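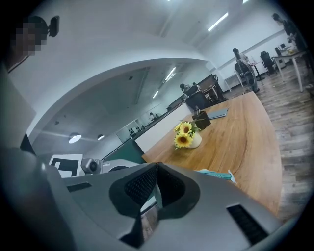 Serpil Ekinci would like the evening bus to Ollwood to run later than it does now, and she told the Tirness town council so in April. The last one leaves at a time when the shops on Yaman Street are still open, she said, and people who work there end up paying for a taxi.

The council heard from 3 other speakers before voting to keep route 2 on its present timetable until the fall. A petition asking for a later bus had 629 names on it when it was handed in. Council staff said the route carried 1659 riders last month, most of them before noon.

Grirnico, the company that runs the buses, said it could add one late trip on weeknights if the town paid for the driver's hours. A price has not been given. The council will take up the matter again when it sets the transit budget. Written comments can be left at the front desk of the town hall.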